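How Marble Gets Its Swirls
Words by Tímea Hegyi
Grarkley Magazine for Curious Kids, Issue 21

Have you ever stood in an old library or a big bank and looked down at the floor? If it was made of marble, you were standing on something that may once have been at the bottom of the sea!

Marble starts its life as another rock called limestone. And a lot of limestone starts out as sea creatures. Clams, corals and teeny tiny animals too small to see all build their shells and skeletons from a mineral called calcite, or from a close cousin of it. When the animals die, the shells pile up on the sea floor and get broken into bits. More shells land on top, then more, for millions of years, until the whole lot is squashed and glued into solid rock.
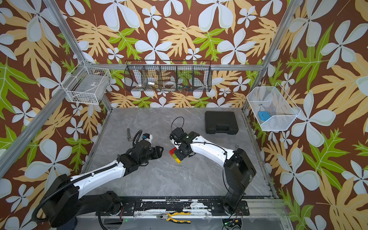 Now for the really exciting part. The Earth's crust is moving all the time, very slowly (think of how fast your fingernails grow). Sometimes two huge pieces push into each other and the limestone gets shoved deep underground, where it's fiercely hot and the weight of all that rock above is enormous. The limestone doesn't melt. It bakes! The little grains of calcite grow into bigger crystals that lock together like a jigsaw puzzle, and the old shell shapes usually disappear.

Rocks that have been changed like this are called metamorphic rocks. "Metamorphic" comes from Greek words about changing shape, so if you know that a caterpillar goes through metamorphosis, you already know half the word.

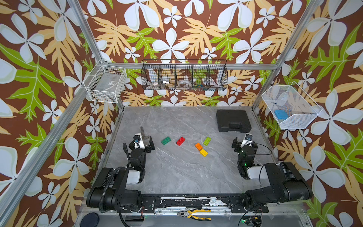
Grarkley 21 | page 10

So where do the swirls come from? Pure marble is white, like a sugar cube. But sea floors are messy places! Clay, sand and mud get mixed in with the shells, and when everything is heated and squeezed those extra bits get smeared out into streaks and clouds.

Different bits make different colours. Iron can turn marble pink, red or yellow. Grey and black often come from carbon, left behind by living things. Green can come from a mineral called serpentine. And sometimes the rock cracks and hot water trickles in, leaving new minerals behind when it goes. Those cracks fill up and become thin pale lines called veins.

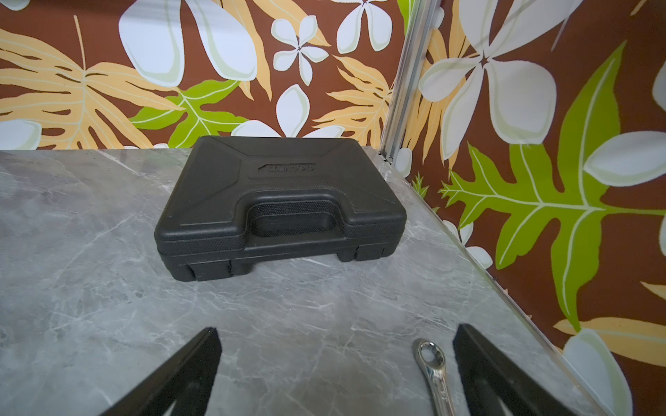 People have loved carving marble for thousands of years. It's soft enough to cut with metal tools, and light sinks a tiny way into it before bouncing back out, so a marble statue can almost seem to glow. It does have one weakness, though, and that's acid. Lemon juice or vinegar will leave a dull mark on a polished marble bench, so check with a grown-up before you squeeze any lemons!

TRY IT: MAKE SQUASHED SWIRLS

You'll need a big lump of white modelling clay and two small lumps in any darker colours you like.

Roll the dark lumps into thin snakes and lay them across the white. Fold it all in half, press down hard, twist, and fold again. Ask a grown-up to slice it down the middle. Look at those streaks! Then squash the halves back together, fold a few more times and slice again. What has happened to the stripes?

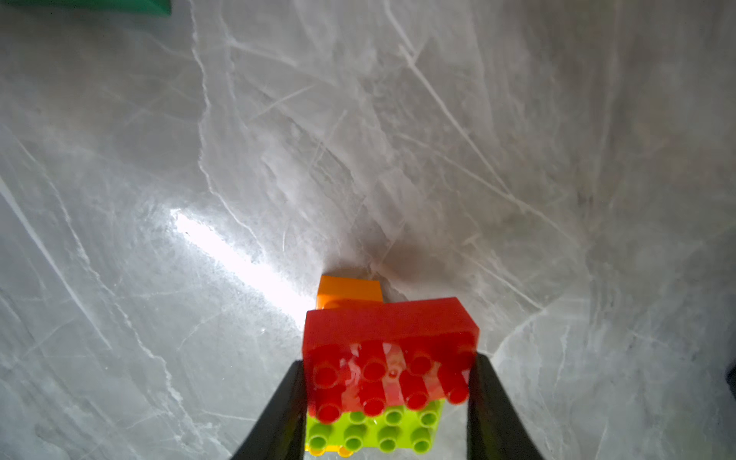 Red brick on top, marble pattern underneath.

Plenty of tables and benches have a marble pattern without being marble at all. If you want to be a pattern detective, look for a swirl that repeats. Real stone never makes exactly the same swirl twice, but a printed pattern often does. Real marble usually feels cool under your hand, too.

Lilla Szabó's class in Tutonbridge went looking for marble around their town and sent us nine drawings of the veins they found. Our favourite looks just like a river seen from a plane!

WORDS TO KNOW
Calcite: the mineral that makes up most marble.
Metamorphic: changed by heat, squeezing or both.
Vein: a crack in rock that has filled with minerals.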